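From: Milan Geerts
To: Prernport Clothing Exchange list
Date: July 18, 2020
Subject: Re: Folding T-shirts for the August table

> The shirts from the Vullton box all came in folded differently. Some were
> in quarters, some rolled, and a few had just been pushed in on top. I
> have no strong view on which is right but we ought to pick one before
> August, as the piles fell over twice at the last exchange and people
> stopped looking through them. Could someone who has done a lot of these
> write down what they do? Also, does the collar go inside or outside? I
> have always left it out so people can read the label.
>
> Zhong

Hello all,

I have done most of the T-shirts this year so I will answer this one. We have 167 in the storeroom at the moment, going by the stock sheet, and I expect the Rurnance box to add to that when it is opened.

The method I use is the ordinary one. Lay the shirt face down on a clear table with the neck away from you. Smooth it from the middle outwards with the flat of your hand, and go right to the hem. Bring one side in to the middle of the back, then turn the sleeve back on itself so that it lies along the fold and does not stick out past it. Do the other side the same way. Then bring the hem up to the neck, and if the shirt is a large one, fold it once more.

On the collar, I now turn it in on the body of the shirt. Zhong is right that you lose the label, but a collar left on the outside stretches when people pull at the shirt to get it out of the pile. We write the size on the paper tag anyway. Please put the tag at the straight edge, facing the customer side.

Most of the trouble comes from the sleeves. If a sleeve is bunched up inside, you get a ridge along the top edge and the next shirt slides off it. The bottom edge can be quite straight and the thing will still not stack. When that happens I don't unfold the whole shirt. I take hold of the top layer at the corner, lift it a little, pull the sleeve flat underneath and put the layer back down. If there are still creases running across the front after that, leave them. They are only cotton T-shirts and they will be handled all morning.

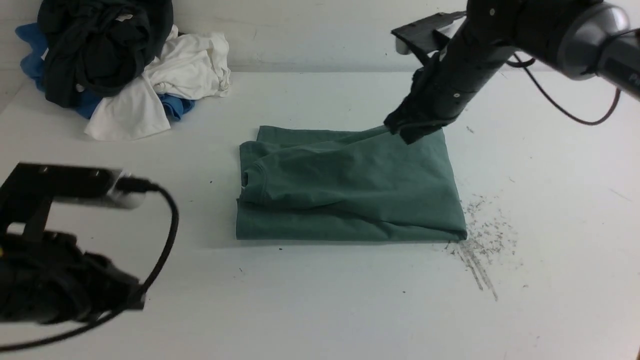

T-SHIRTS AND LIGHT TOPS

The green one is at the stage I mean. It is a rough rectangle, wider than it is tall, with the collar turned over on to the body and the lower edge fairly straight. The top is still rumpled and there is a ridge where the sleeve or shoulder has bunched. I would not put it on a pile like that. It needs the top layer sorting out and then it can go.

Keep the unfolded heap at the back of the table, against the wall, and work in front of it. If it is beside you it creeps across until you are folding on top of it. Take one thing at a time from the heap and put finished shirts somewhere else altogether. I use the chair.

Long-sleeved tops are done the same way, except that the sleeve is folded down the back in a straight line, with the cuff stopping short of the hem. Vests only need folding in half lengthways and then in half again. Anything with buttons should be done up at the top and the middle, and goes on a hanger if there is one left.

Rolled shirts: I know some of you prefer rolling, and it does save room in a suitcase. On our table they come undone as soon as somebody picks one up to see the front. Please fold them flat.

PILES

Keep to one size in each pile and put the folded edge towards the front. Stop before the pile begins to lean. Thin shirts can go higher than thick ones, so use your own judgement. Dark and light can be mixed. I did try sorting by colour last summer and it lasted until the doors opened.

If you find a hole or a stain while folding, don't fold it in where it can't be seen. Put the shirt in the rag bag by the sink. The same goes for anything that smells damp.

BOXES AND TAGS

The 200 paper tags I ordered have arrived and are in the top drawer with the string. Please write the size only, in pencil, so that they can be rubbed out and used again. The price is on the board.

The Vullton box still needs going through from the bottom up. I did the top layer and closed it again, so what is under there has not been checked. There are 2 empty crates beside it for the folded ones. Don't use the deep crate with the split handle, as I want that for shoes.

Our total for the year stands at 1,313 items given out, all kinds together. That figure comes from the door sheets and includes children's things. It does not include the curtains, which I have left on a separate page.

Zhong, if you would still like the labels showing, perhaps try it with the children's shirts, where the tags fall off more often. I don't mind having those done differently so long as they are all done the same within the pile.

I can open up on either of the two evenings before the August exchange if anyone wants to come and fold. Reply to me and not to the whole list, please, and say which evening suits you. The side door sticks, so push it near the bottom.

Regards,
Milan Geerts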